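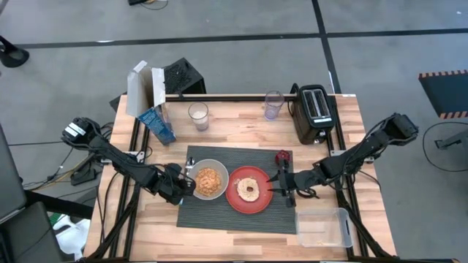
Breakfast setting on the butcher-block table: cereal bowl and bagel on one placemat.

TABLE NOTES: THE SINGLE-PLACEMAT BREAKFAST
Compiled by Deolinda Azevedo

The March round of table notes covers the one-person breakfast, meaning a cold cereal, a bread item and one piece of flatware, all served on a single placemat. Members asked for something more exact than last year's sheet, which gave a drawing and no dimensions. The measurements below come from the practice table at Skaltovthorpe and from two home kitchens.

Placemat
Use one mat, woven, in a dark plain color. Dark gray is the house choice. A woven mat grips a wood surface better than smooth vinyl and shows crumbs early, so it gets shaken out. The mat should measure at least 17 inches on the long side. Mats of 14 inches were tried and do not take a bowl and a plate side by side without one of them hanging over. Set the long side parallel to the front edge of the table.

Bowl and plate
The bowl goes on the left and the plate on the right. The two rims may come close to touching but should not overlap. If the plate lip slides under the bowl, the bowl will tip when the plate is lifted, and cereal will travel. Serpil Tuncer measured combined widths for the dishes in the members' cupboard and found that most pairs fit the 17-inch mat if the plate is no wider than 10 inches. The Drodalell plates are over that and should be kept for dinner.

Color is a matter of preference. A gray-white bowl with a red plate reads clearly against a dark mat, and a pale bagel is easy to see on red. Matching sets are fine too, although two members with low vision have told us that they prefer the contrast.

Flatware
One spoon, set down beyond the bowl at the upper left with the handle pointing toward the back of the table. This departs from the usual placement to the right of the bowl. With the plate in that position there is no room for a spoon between the dishes, and a spoon laid to the right of the plate ends up far from where it is used. Left-handed members report no difficulty. Right-handed members reach across, and Eusebio Rivadeneyra has asked that his objection be recorded. It is recorded.

A knife is added only if there is a spread. It goes on the plate rim, blade inward.

Filling the bowl
Pour cereal before the milk and before anyone sits down. Fill to most of the interior and leave a clear margin below the rim. For repeat settings, weigh the first bowl on the kitchen scale and match the others to it. Small, dense pieces settle after pouring, flakes less so.

Bagel
Serve whole or split. A whole bagel sits flat and stays put when the plate is carried. A split one should go cut side up if toasted – condensation under a hot cut face softens it within minutes. The Atov toaster in the side room runs dark on its left slot, and setting 3 on that side equals setting 4 on the right. The Montoya toaster has no such problem but will not take a thick bagel.

Cereal box
The box stays on the table at the back, off the mat, with the printed side forward. Open flaps are acceptable while people are serving themselves. Afterward fold the liner down twice, then close the flaps. Boxes left open overnight at Skaltovthorpe went noticeably soft, and the ones with folded liners did not. Do not decant into jars for group mornings, as the ingredient panel has to stay with the food.

Table surface
Butcher block needs oil, not polish. Wipe with a damp cloth along the direction of the strips, dry at once, and lift the mat to do the same underneath. Milk that gets under a woven mat leaves a ring. Light rings come out with fine sandpaper followed by a coat of mineral oil. Védís Eyvindsson has both in the drawer marked 309 and asks that the sandpaper be returned there even when worn.

Corrections to the previous sheet
The juice glass was shown at the lower right of the mat. It should be at the upper right, behind the plate. The drawing also had the napkin under the spoon. Put it to the left of the bowl, folded once.

Flor Chambi is collecting measurements for the two-person version, which will cover shared boxes and the position of the milk. Send mat size, plate diameter, bowl diameter and table depth, all in inches. Diameters should be taken rim to rim across the top – several of the figures received so far were taken at the base and cannot be used.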